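Consertar ou deitar fora

Vivo em Portugal há muitos anos, mas cresci em Clundthorpe, onde havia uma oficina de relógios na mesma rua da minha escola. Quando um relógio parava, as pessoas levavam-no lá. Hoje compramos outro, e quase não pensamos nisso.

Em janeiro parou o meu relógio de cozinha, um Matoušek que herdei com a casa. Na primeira loja disseram-me que não valia a pena. O conserto custava 96 euros e um relógio novo, da marca Amov, custava bem menos. A conta está certa, mas parece-me incompleta -- falta nela o preço de perder quem sabe fazer o trabalho.

Eu penso que um objeto deve poder ser aberto. Se a caixa está colada, o comprador não é bem o dono, é só o último a usar. Com parafusos e peças separadas, cada um pode ao menos tentar. 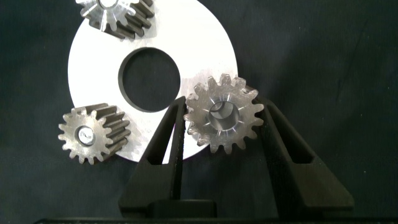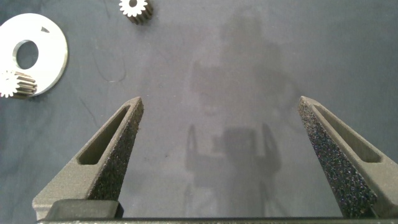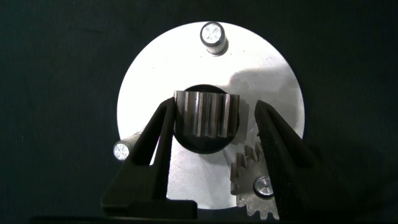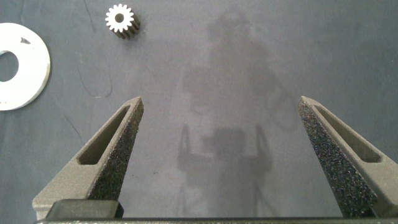

Peças de metal sobre a mesa: rodas dentadas na primeira fotografia, um disco com pinos na terceira.

Dizem-me que isto é nostalgia. Talvez seja, em parte. A minha moedora de café Farine tem uma mola que já troquei 2 vezes, e admito que gosto mais dela por isso. Mas há também uma questão prática: quem vive longe de uma cidade grande não pode esperar semanas por uma substituição, e quem ganha pouco não pode comprar tudo de novo.

Não peço que se proíba nada. Peço que o fabricante venda as peças durante um prazo honesto e que escreva na embalagem, em letras que se possam ler, se o produto tem conserto. O comprador decide depois.

O Matoušek foi consertado por outro relojoeiro, a 200 quilómetros da minha casa. Atrasa um pouco, e acerto-o aos domingos.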